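Home | Issues | Authors | Search

4.2 What visitors were shown at the open day

The claims made for tabletop handling systems usually reach the public through a demonstration, and a demonstration is a poor place to judge them. We attended the September open day at Zirthorpe to see how much of the published Juvix material would survive contact with an ordinary room and an audience free to ask questions. The session we observed began at 2 p.m. and was led by Karlijn Verstraete. Seung-woo Yook took notes for us and spoke with visitors as they left.

The handout given at the door said that the Juvix collection held 2,161 recorded episodes of household handling, all of them made by people working with hand-held grippers. It did not say how many had been thrown out before that total was reached. When Yook asked, he was told that the figure referred to "usable" episodes. No definition of usable was offered, and we have not found one in the project's papers. A reader who wants to know how often a skilled operator fails at these tasks still has no way to find out.

Figure 3. Handling a slice of bread with a pair of marker-tracked, hand-held grippers. 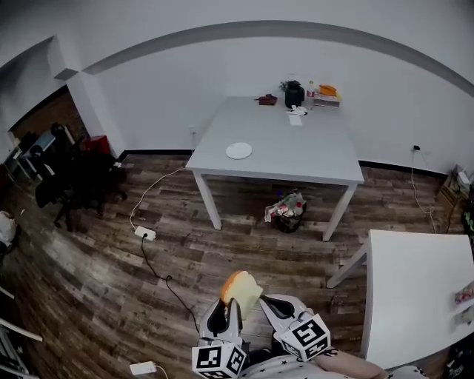

Soft food is a fair choice of test object. It bends and tears, and no two pieces are quite alike. It is also a flattering choice for a live audience, who tend to read care in the human hand as skill in the machine. Several of the visitors Yook spoke with believed they had watched a robot being controlled from a distance. In the hand-held part of the program a person did all of the seeing, planning and correcting, and the grippers recorded the result. Verstraete said this clearly at the start, but a good part of the audience came in after she had said it.

The second half was meant to show a trained policy running on a Ravn arm. Visitors saw 3 attempts at moving a slice from a board to a plate. One finished without help. In the other two a member of staff stepped in, once to straighten the plate and once to restart the arm. The commentary described all of them as successful. We would score the session at one in three, while accepting that so few attempts support no real estimate in either direction. The Dridico brochure on the next table gave a success rate based on 50 trials, with no word on who reset the objects between them or how far they were moved.

We do not suggest that anyone set out to mislead. Staff answered most questions openly, and Verstraete agreed that the restart ought to have been counted as a failure. Our complaint is with the format. An open day rewards whatever looks smooth from the back of the room, and the same clips and counts then turn up in funding reports as if they were evidence. At the least, organizers could post a running tally by the door, with every human intervention marked on it. We asked whether this would be possible next year and were told it would be considered.

Section 4.3 compares our notes with the project's own account of the same afternoon.

Shares 14 | Comments 2

Contact the editors | Copyright the authors | Back to top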